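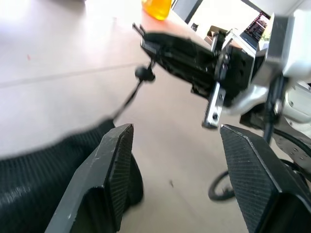

Theater and Memory, Unit 2: The Jukebox Revue as History
Course handout, prepared by Attila Katona
January 7, 2018

Read this before the seminar. It is short and it is meant to annoy you a little. If you come in agreeing with all of it, I will assume you skimmed.

1. What we are looking at

A show takes a set of old popular songs, strings them on a story about the people who sang them or listened to them, and tells the audience it is getting the truth about an era. The program calls it a portrait of a generation, or a lost world brought back to life. The run sells well. People cry in the second half. Reviewers say the songs "speak for themselves."

My question for this unit is what that last phrase could mean. Songs don't speak for themselves on a stage. Somebody picked them, put them in order, cut the third verse, changed the key for the lead, and decided who would be standing in the light when the chorus came around again. That is a lot of speaking done by other people.

Our main case is Drisgate, the two-act revue you were assigned. Our second case is Wuisan, a smaller piece for three performers and an accordion. Both claim to be about touring variety companies and the towns they played. They make very different use of the same kind of material.

2. The claim of the songbook

Drisgate tells us in its opening minutes that these were "the songs everyone knew." Write down your reaction to that line and then try to prove it. I have tried. The published script gives no sources for the song list. The company's own study pack says the songs were chosen "in conversation with older residents," which could mean a year of interviews or one afternoon over coffee.

Three problems to keep apart:

Survival. The songs we still have are the ones that were recorded, printed, or kept by families who had room to keep things. A number that went over well in a hall for two seasons and was never written down won't be in anybody's revue.

Permission. Where there was a censor, the surviving script is often the version submitted for approval. Performers changed words on the night, leaned on a syllable, added a look. A revue that sings the approved text straight and calls it rebellion is asking us to take a good deal on trust. So is a revue that adds the wink itself and then credits it to the past.

Taste. The producers want a hit in the closing spot. A dull song that was sung every night for years loses its place to a lovely one that was sung rarely. I understand why. I would do the same. But then don't call the result a map of what people heard.

3. Nostalgia, and who pays for it

Students usually reach for the word "nostalgic" as an insult and stop there. Be more careful. A person can miss the songs of a bad time without missing the bad time. The trouble starts when the staging can't tell those two apart.

Look at the dressing room scene in Drisgate (Act One, the long one). The two women talk about hunger, a closed theater, and a brother who hasn't written. Then the pianist plays four bars and they are up and dancing. The lights go amber. At the performance I saw, the audience clapped along. I am told this scene "celebrates resilience." It may. It also gets the brother off the stage very quickly, and he is never mentioned again. Check the script if you think I am being unfair.

Compare the kitchen song in Wuisan. The singer starts, loses the words, starts again and gives up. The accordion plays on alone for longer than is comfortable. No one claps, mostly because no one is sure whether it is over. I don't think Wuisan is a great piece of theater, and its last twenty minutes are a mess, but in that one passage it lets forgetting be part of the subject.

4. The old performer as witness

Both shows use the same device: an aging singer who looks back. It is a handy device. It excuses gaps, it lets a young cast play the same people in flashback, and it gives an older actor a good part, of which there are not enough.

It also hands the whole story to a narrator the audience is not invited to doubt. When the older woman in Drisgate says the company was "one family," the flashbacks obligingly show one family. Pay is mentioned once, as a joke. We hear that the manager kept 60 percent and the players split the other 40, everyone on stage laughs, and the scene moves on. Sit with that figure for a minute. How many people were sharing the 40? Who sewed, who drove, who slept where? A show that runs over two hours had time to ask.

I would like you to consider how the script would read if one flashback disagreed with her. Just one. Ikier does this in its second scene (handout to follow), where the remembered triumph is played again as a half-full house and a late train. Some of you will find it a cheap trick. Fine, argue that.

5. On the word "homage"

Treat this word as you would treat "luxury" in an apartment listing. The Feltuva production notes use it in nearly every paragraph: homage to the artists, to the grandmothers, to the road. I looked through the same notes for the name of one real working performer of the period and didn't find it. The costumes are discussed at length. The song arrangements are credited only to the people who rearranged them.

There may be good reasons. Rights are expensive and families can be hard to trace. If so, the notes could say that. Silence followed by the word "homage" is a habit in this corner of the business, and you will meet it again.

6. Things I could be wrong about

I never heard these songs in the rooms they were made for, and neither did you. It is possible that the clapping in the dressing room scene carries something I can't hear, and that a person of eighty in row F is doing work with that melody that no footnote could do. Several of last year's class made this argument well, and I still think about it. What I don't accept is the lazy form of it, where any feeling in the house counts as evidence about the past. A moved audience tells you the audience was moved.

7. For the seminar

Bring the script of Drisgate, marked up. Choose one song and find out where the text used in the show comes from. If you can't find out, write down where you looked and what stopped you.

Write 2 pages on one scene in which a song ends an argument between characters. Say what the argument was, who was losing it, and what the music did for them. Plot summary will not be graded.

Read the first half of Wuisan aloud with someone, including the stage directions. The pauses are marked and they are longer than you will want to make them.

Optional: listen to any commercial recording of a song from either show next to the cast recording. Note changes in tempo first. Leave your opinion of the voices for later.

Late papers lose one grade step. The library has 3 copies of Drisgate on short loan, and the one with the green cover is missing its final scene.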